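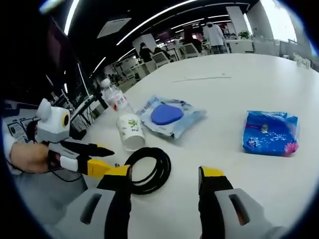
Coiled cable and a paper cup on the white table.

Murnarby Tapes: where we are at the end of the spring

Hello again to everyone at the Mahlangu Fund,

You asked for a plain account of what we've done with the second half of the grant, so I'm going to go through it in the order it happened, more or less, and then do the money. I know the form asks for "outputs" and "outcomes" in separate boxes. I tried that, and I ended up pasting the same paragraph into both, so I've written it as a letter and put the form headings in where I could.

Work done since the last report

When I wrote in January we had the old ferry tapes out of the Pistgate basement and into proper boxes, and that was pretty much it. The basement turned out drier than I feared. The tapes on the top shelves were fine. The bottom shelf was another story (rust on the case screws, labels gone soft and brown), and those went straight to the lab for cleaning before I would let anyone press play. All of them came back in March and I'm so happy to tell you that every one has sound on it. Some of it is hiss with a voice somewhere underneath, but it's sound!

The tapes are interviews with people who worked the Tarier crossing or lived by it. They were made by a schoolteacher and her students over several summers, on a portable cassette recorder, in kitchens mostly. You hear a lot of kitchens. There is a clock in one of them that strikes right over the best part of a story about the winter the river froze, and then the man telling it loses his place and starts talking about his sister's wedding. I've listened to it more times than I can defend and I still don't know how they got the mail across.

Transferring them is slow because it happens in real time. A 60-minute tape takes an hour to play, plus whatever you lose to stopping and cleaning the heads, plus the second pass if the speed drifts. I do them in the morning from eight, when the building is quiet and the elevator isn't running, and I write the rough notes while I listen. The fuller transcripts come later. I have 10 tapes left to transfer and I expect to be through them by the end of June.

The transcripts

This is the part that has changed the most from the plan. I told you in the application that we would run everything through transcription software and then tidy up. Well, we tried. The software does fine with the students asking the questions and falls to pieces when the older people answer. It doesn't know the place names, it doesn't know the boat words, and it has a real talent for turning "the Tarier" into "the terrier." I had a whole page about a terrier flooding the lower meadow.

So we've gone to typing from scratch for the older speakers, and using the software only for the students' side. It takes a lot longer. I do think it's the right call, though, because the way people talk on these tapes is half of what makes them worth keeping. One woman says "she come up brown" for the river in spate, every time, and the software cleaned it up to "she came up, Brown," as if she were talking to a man called Brown.

I've also started a word list. It wasn't in the plan and I haven't charged any time to it, but it has grown past the point where I can pretend it's a scrap of paper. It has the names for parts of the crossing, the names for kinds of ice, and a bunch of insults for people who arrive late for a boat. If you'd be open to it, I'd like to add it to the final package as an appendix.

Listening afternoons

We promised you two public listening afternoons and both have now been held, at the Pistgate reading room, with coffee. The first was in March. I played short clips and then talked too much. People were polite, but I could see them wanting to talk to each other, and I kept putting on another clip. For the second one I cut my part down to almost nothing, put the chairs in a circle, and played three longer pieces with big gaps between them. So much better! One man recognized his grandmother's laugh before she had said a word. A woman brought in a ticket punch wrapped in a dish towel and passed it around the room. We ran well over and the building had to throw us out.

What I took from that is that the clips want to be long. I'd been picking the funny bits, a minute here and there, and they came across like radio ads for a show that never started. People were happy to sit through a slow stretch if it was somebody they'd known or a place they could picture.

There was one awkward moment that you should hear about from me. On one of the tapes a speaker says something unkind about a neighboring family, and a member of that family was in the room. I hadn't played that part, but she had heard it existed and asked me about it over coffee. We had a good talk. I've since gone back over all the transfers and marked any passage that deals with a named person in that way, and those will stay off the public copy until I've spoken to the relatives. It may mean a few gaps in what goes online. I would rather have the gaps.

Permissions

Going okay. The teacher kept a notebook with everyone's name and address, and it has saved us months. Most of the families have signed. A few have moved away and I'm writing letters, real ones with stamps, since the email addresses I was given keep bouncing. Two families have said no to putting the recordings online but yes to keeping them in the reading room, so those tapes will be for in-person listening only. I've changed the catalog entries to match.

Money

The full sheet is attached. In short, the cleaning cost more than I'd budgeted, because the bottom-shelf tapes needed new shells as well. I covered that from the travel line, which I've hardly touched now that most of the visits are within walking distance. We have $1,936 left to spend. Most of it is set aside for storage boxes and the printed booklet, and the rest for postage and a replacement set of headphones, as the foam on mine has started coming off in my hair.

I'm not asking for more money in this round. I would like to ask for more time on the booklet, though. It was due with the final report and I'd like it to come out in the fall, after the last transcripts are checked. The printer is fine with either date.

Things that are bugging me

The catalog. I started numbering the tapes by shelf, then found the teacher's own numbers in the notebook, and now every tape has both. I'm going to switch over to hers, and it means relabeling everything I've already done. Not hard, just dull, and I've been putting it off since April.

Also the sound in the reading room is pretty boomy when it's half empty. If anyone at the Fund knows of somebody with spare curtains, heavy ones, any color, please send them my way.

What's next

Finish the transfers, finish the permissions letters, relabel. Then a copy of the whole set goes to the Murnarby school, who have asked for it for their local history unit and already have a teacher picked out to look after it. I'd like to record a few new interviews too, with the students who did the originals, who are now older than some of the people they were interviewing. That's outside this grant, so I'll write to you separately about it.

You're very welcome to come and listen any time. Mornings are best, and if you let me know ahead I'll have the frozen river tape ready to go.

With thanks,

Project coordinator, Murnarby Tapes
Pistgate reading room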